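Flotesham Technical Forum
Board: Events and Site Visits
Thread: Open day at the Indell kitchen automation group – visitor notes

Posted by moderator_west
Nov 10, 2021
This thread is reserved for observations from members who attended the open day. Members are asked to confine their remarks to the demonstrations. Questions regarding membership fees belong on the General board.

Posted by plainbearing
The program opened with a presentation in the main hall, followed by the simulation session. Visitors were admitted to the second part in groups of 13, and each group was given a printed schedule. The presenters stated that 614 simulated trials had been completed since May on the current kitchen layout, and that the full plan calls for 969. I found the session well organized, although the time allowed for questions was short.

Posted by r_halvard_9
I attended with the second group and concur with the above. The simulated kitchen was shown on the large display, with a white arm working over a marble-topped island. The item under discussion was a small purple bottle standing upright on the counter, and the still below is taken from that part of the session.
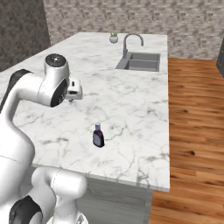

Reply 3 – posted by quayside_controls
I must record a different view. An island with a single bottle on the open counter in front of the arm is a very mild test. The sink and faucet are at the far end, well clear of the bottle. A household kitchen is seldom so orderly, and I would have expected Indell to present a crowded counter to an audience of engineers.

Reply 4 – posted by plainbearing
The schedule described the session as an introduction to the Flason planning software. In that context a simple layout is appropriate. The crowded layouts were listed for the afternoon, which I understand quayside_controls did not attend.

Reply 5 – posted by quayside_controls
That is correct, and I accept the point with regard to the schedule. My reservation about simulation remains. Contact between fingers and a smooth bottle is difficult to model, and no comparison with physical hardware was offered to the morning groups.

Reply 6 – posted by r_halvard_9
A comparison was promised in the written material – see page 9 of the handout, under the Palamarchuk test series. It gives no results, only the intended method. I have written to the organizers to request the figures and will post any response in this thread.

Reply 7 – posted by moderator_west
Members who hold a copy of the handout are requested not to upload it in full. Short quotations are permitted. The thread will remain open pending the reply from Indell.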